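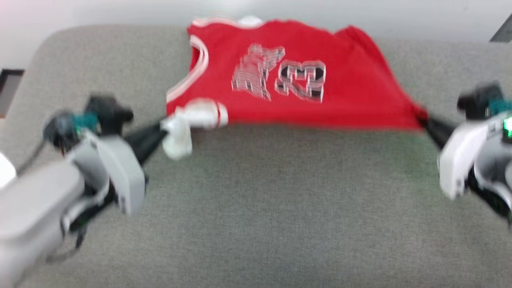 Both arms on the red jersey, one lower corner each.

How to budget for a two-arm folding setup

When I priced our first laundry-folding setup, I put the arms on one line, added them up and felt pretty good about myself. Then the rest of the list showed up! So start your sheet with the small stuff and leave the arms for last.

Step 1. Write down what you want to fold. Jerseys, towels and dress shirts are very different jobs, and trim or a slippery hem is where cheap fingers let you down. Send a few real pieces to the seller and ask for a test. Paulík did this for us at no charge (Surker wanted a deposit).

Step 2. Price the fingers as a supply. I budget for 5 spare pairs a year at $83 a pair. Put them under running costs or you'll be begging for money in December.

Step 3. Add cables, mounts and a stop button you can reach from your chair. Ours came to $1057, and I'd guessed less than half of that.

Step 4. Don't buy a fancy table yet. A padded gray seat does fine for flat folding, and you'll learn what height you like before you spend anything.

Step 5. Plan your hours. Gertraud Trummer keeps our log at Rustau, and we used up roughly 177 hours on setup before I'd call the folding steady. If you pay people for that time, it goes on the sheet too.

Step 6. Now get your arm quotes, at least two, with shipping and repair turnaround in writing. Avness left shipping off ours until I asked.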